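Bandham Sets Equipment Budget for Home Recording Program, Orders Handheld Grippers From Ovska

Bandham will buy 100 handheld gripper units for its home recording program, the company said in October. The order goes to Ovska and covers the grippers, mounts, charging docks and a set of spare fingers for each unit.

The program, called Brosance, records everyday household tasks in private homes. The recordings are used to train robot arms for jobs such as folding laundry, clearing tables and putting things away. Bandham plans to place the new units in 17 homes at a time and move them on as each home finishes its hours.

"We looked at buying more robot arms first," said Nia Parri, who heads equipment planning at Bandham. "An arm needs a bench, a power supply and a person trained to run it. For the same money we can put grippers in a lot of living rooms — and living rooms are where the work is."

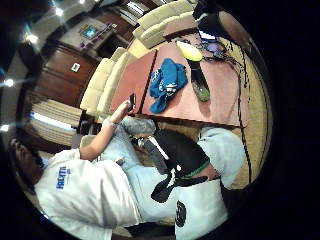 Living room coffee table with a blue cloth and a tumbler, seen from a handheld gripper.

The budget sets a ceiling of $632 per unit, including shipping and the first replacement battery. Repairs come out of a separate line. Bandham has also set aside money for storage, as each day of recording has to be copied and checked before a unit goes back out.

Deliveries will come in five batches. The first is for staff testing and will stay at the Bandham office. Later batches go straight to Sheikh, the logistics firm that will label, pack and track the units between homes. Sheikh will also handle returns of damaged parts.

Parri said the company will wait for results from the second batch before it decides on new robot arms. "If the wrist mounts hold up, we order the rest as planned," she said. "If they don't, the contract lets us change the mount without starting over."

Households already in the program do not need to do anything. Their current units will be swapped at the next scheduled pickup.

Questions about the order can be sent to the Bandham equipment planning office.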